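Household Tips: Getting Useful Work Out of a Hand-Held Gripper Kit

Posted October 30, 2023 in Laundry and Bedrooms

Readers have been asking about the Lereck hand-held gripper kit, the one sold for recording household chores so that a home robot can learn them later. Buser has it on offer through the end of November, and the two-finger set is the one most people end up ordering. I have used mine on laundry and bedding for 77 sessions now. These are the tips I would want before starting.

What comes in the kit

You get the gripper body, a pair of linkage fingers, a camera mount, a charging cable and a small hex key. The camera is extra with Buser and included if you buy the larger Takier bundle. Check which one is in your cart before paying. The Takier bundle also has a hard case, but the foam is cut for the older fingers and the new ones have to go in at a slant.

The instructions cover assembly well and chores hardly at all. The sheet on fabric is half a page.

Before the first session

Charge the body overnight the first time. The light goes green well before the battery is full.

Open and close the fingers 40 times with nothing in them. The joints are stiff out of the box and they loosen up. If one side still lags, back its lowest screw off an eighth of a turn with the hex key. Do not oil the joints. Oil gets on pillowcases and does not wash out at low temperatures.

Wipe the fingers with a dry cloth before doing bedding. Use a damp one after anything from the kitchen.

Format the memory card in the camera and not on the computer. I lost an afternoon of towel folding to this.

Picking up cloth

Cloth is harder than cups or boxes. A cup has a place to hold. A T-shirt on a bed has to be given one.

Come down on a ridge. If the fabric is lying flat, push it a little with closed fingers until a fold comes up, then open and take the fold.

Keep the opening narrow. Wide-open fingers gather up the sheet below as well, and a fitted sheet will come off its corner before it slips out of the grip.

Close slowly. The trigger is sensitive in the last bit of travel and thin cotton squeezes out sideways if you snap it shut.

For jersey and fleece, take twice as much fabric as you think you need. For shirts with buttons, stay away from the button strip – the linkage can catch a button and pull the thread.

Pillowcases go best from the closed end. Socks are easier out of a basket than off a bed, and I leave them for last either way.

Working on a bed

A bed is a good height for most people and saves clearing a table. Stand at the long side and keep your elbow near your ribs. Reaching for the far corner tires the wrist quickly, so walk around to the other side.

A soft mattress gives under the fingers. Stop as soon as you feel it push back, lift slightly, then close. 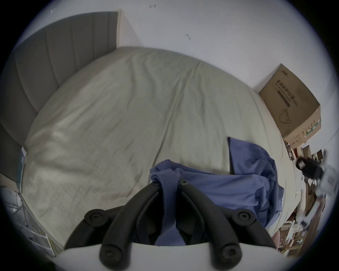
Blue cloth pinched between the fingers on a fitted sheet.

Pick a cloth that is a different color from the bedding. It makes the recordings much easier to sort through afterward, and you can see at once whether you have one layer or two.

There is no call to tidy the whole room. Kröger, whose software reads the files, asks for ordinary rooms in its guide. I do put away mail and anything else with a name or address on it.

Saving the recordings

Each pickup should be its own short file. Start with the fingers open, do the one thing, open the fingers, stop. The Kröger program accepts up to 2000 files in a folder and gets slow well before that. I have 1237 in mine and it takes nearly a minute to open, so split them up by type of cloth from the beginning.

Is it worth the money?

At the November price, yes, if you have a use for the recordings. The grip is reliable on medium-weight cotton and fair on knits. On silk and lining fabric it slips, and the rubber tips sold separately help only a little. The trigger spring could be lighter.

Spare fingers are sold in pairs only. Order from Buser under parts, and say whether your body is the white or the gray version – the screws are different lengths.

Next in Laundry and Bedrooms: keeping a duvet from bunching in its cover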